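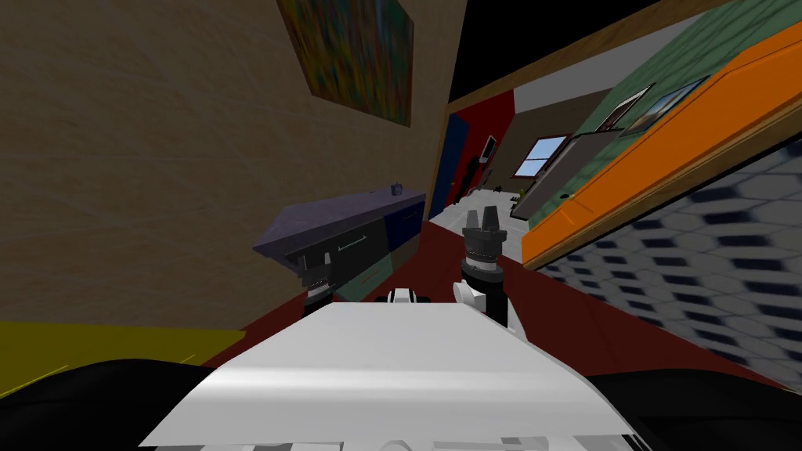 Trikport – Tuesday, March 19, 2024

Hi, and thanks for grabbing the Stevadus kitchen runs! I'm Joonas Rautiainen, I look after the sim side, and please read this before you train on anything, because part of this release has a bug in it and I'd rather you heard it from me.

What went wrong: in 63 of the 1000 episodes the head view is tilted, badly. Walls lean, the floor tiles stretch, and the mug on the purple counter ought to be sliding off (it doesn't, the physics is fine). We spent two days blaming the base controller. Then Lauri Karppinen plotted the base pose and it was dead level the whole time – only the camera had rolled. Our Kendach importer was reading the neck joint in degrees where the file had radians, but only after a mid-episode reset. Ugh.

What's affected: RGB and depth from the head view. Joint states, gripper commands and contact logs are good, and I've checked those against the raw Gerlach logs for all 63.

What to do: every bad episode has tilt_fault set to 1 in episodes.csv. Filter on that if you want clean video. If you're working on fault detection, keep them, they're great for that!

Please don't run a policy trained on the unfiltered set on real hardware. One of ours reached well past the counter edge in sim, over 100 mm, and I don't want that near anybody's hands.

The fixed importer is in the tools folder. Re-rendered episodes will go into the next release, same numbering as now.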